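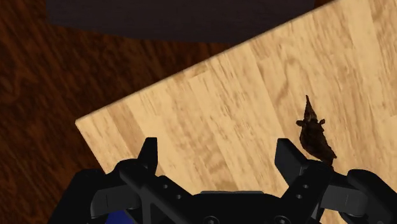
3.2 Soil moisture and electrical resistivity along the Savau transect

The Savau transect crosses a drained peat basin on the eastern side of the Kwok lowland, starting at the gravel road and ending at the edge of the old canal. It was surveyed four times during the study period, with the first pass in June, shortly after the surface had dried enough to allow the electrode cables to be laid by hand. The remaining passes followed the same line, marked with short stakes left in place between visits. Two stakes near the canal were lost before the third pass and were reset from the survey notes.

Electrical resistivity was measured with a 98-electrode array. Readings were taken in the early morning where possible, as strong afternoon heating of the surface layer had affected contact at several electrodes during a trial run at Privville. Electrodes with poor contact were watered and measured again. If the second reading still differed from its neighbors by more than the instrument's stated error, the point was removed from the data set before inversion. Most of the points removed in this way came from the first pass, in the section where the surface peat had cracked.

Soil cores were taken at six locations beside the line. The cores were used to set the depth of the boundary between the peat and the clay below it, and to measure water content in the laboratory. The deepest core reached the clay in all but one case. At the canal end, the corer met buried timber and the boundary had to be estimated from the resistivity section alone. Values for that location are therefore reported separately and were not used to fit the relation between resistivity and water content.

The inverted sections show a layer of high resistivity at the surface, thin near the road and thicker toward the middle of the basin. Beneath it lies a broad zone of low resistivity that matches the saturated peat found in the cores. The change from peat to clay is less clear. In the western half of the transect the two materials have similar resistivity, and the boundary could not be placed with confidence without the core records. In the eastern half the contrast is stronger, and the depth read from the sections agrees well with the depth measured in the cores.

Between the first and third passes the resistive surface layer grew thicker along nearly the whole line. The water table records from the Lavari well, which lies a short walk north of the transect, fell during the same interval. By the fourth pass the well had partly recovered after several days of rain, but the surface layer had not returned to its earlier thickness in the middle of the basin. A similar delay was noted by the field team when the cores were opened: peat from the upper part of the central cores remained crumbly and took up water slowly in the laboratory.

The fitted relation between resistivity and water content explained 79 percent of the variation in the core samples. Residuals were largest for samples with visible root material and for those taken just above the clay. Adding a term for pore water conductivity improved the fit slightly in the lower samples, though it made little difference elsewhere. The simpler form was kept for the carbon estimates in Section 4, and the effect of this choice is discussed there.

Ground temperature was recorded at the core locations on each pass and used to correct all resistivity values to a common reference. The correction was small below the upper layer of peat. Near the surface it was large enough to change the apparent thickness of the dry layer, and uncorrected sections should not be compared between passes. One temperature probe failed before the final pass. Its values were filled in from the nearest working probe, which was set in the same type of ground cover.

Field measurements on the transect were directed by Adom Issahaku. Laboratory water contents were determined by Hauwa Sani, who also repeated a subset of the samples to check for losses during storage. The repeated values fell within the range expected from the drying method, and no adjustment was made.

3.3 Gas flux chambers

Chamber collars were installed beside the core locations before the first resistivity pass and left undisturbed until the readings began. Each collar was cut into the peat to below the living root mat.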